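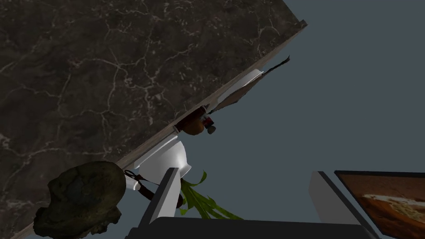 Wrist view in the simulator, with both fingers in shot and the white bowl behind the left one.

How to get your team rehearsing robot jobs in the simulator

I run the kitchen and front-of-house side at Rolwood, and since July part of my job has been teaching the people who used to do all the clearing and tidying by hand how to plan those jobs for a robot. Most of them had never touched a simulator (me neither!), so this is the way I do it now, after a fair bit of muddling.

What you need: a copy of Jostwood, our simulator, one decent screen per pair of people, and 90 minutes with no deliveries due.

1. Start with a job somebody knows well. We picked putting crockery away. The person who does it every day sits at the controls and the keen computer person sits next to them with their hands in their lap – it's harder for them than you'd think.

2. Open the wrist view first. It feels odd, a bit like working with your nose on the worktop, but you soon learn how little room there is. Look at what lies near the thing you want. With a bowl, a pair of scissors and a bunch of greens all bunched up by one finger, ask your pair what they would move first if they were doing it by hand. Write their answer down word for word.

3. Try the pick slowly. Close the fingers in small steps and stop if anything else starts to shift. Save the run even if it goes badly, and give it a name you'll recognise later. I have a folder of 324 runs and far too many are called "test".

4. Now switch to the body view and talk about reach.

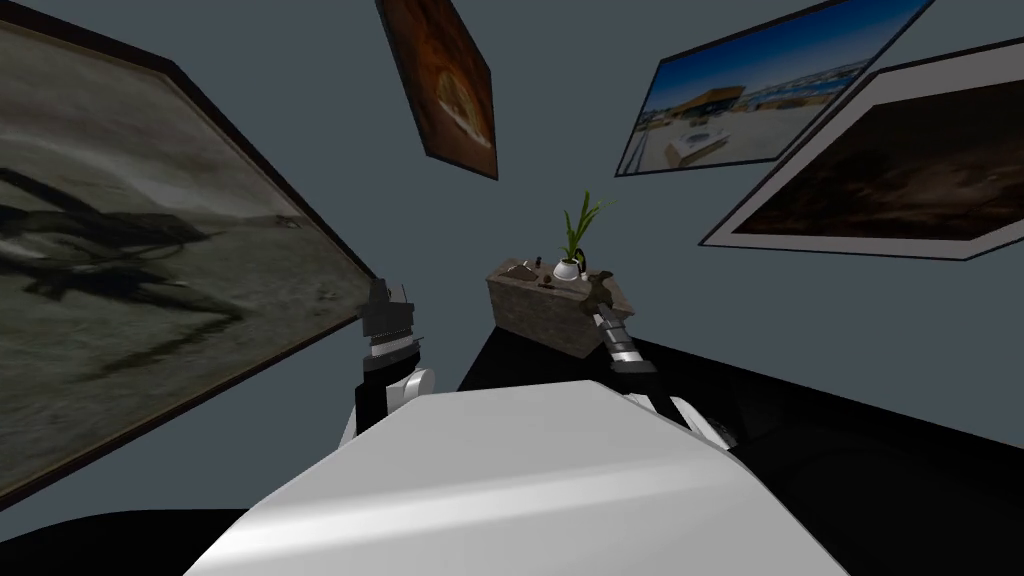

Body view: the right gripper at the corner of the stone-look box, potted plant on top.

You get both arms in this one, so it's the best place to sort out who goes where. Ask which arm should do the job and where the other one ought to wait. Our lot are brilliant at this bit, having spent years squeezing past each other with full trays.

5. Swap seats after 30 minutes and do it all again.

6. Finish with the job sheet. We fill in three columns: robot does it, person does it, person checks it. Leave the last column roomy. Ours started nearly blank and is now the longest of the lot, and two people have had their hours rewritten to cover it properly. Get that agreed with your manager before you change anyone's shifts, please – we did it the wrong way round and there was some very reasonable grumbling.

If the wrist view freezes when you swap seats, close it and open it again from the Views menu. Your saved runs will still be there.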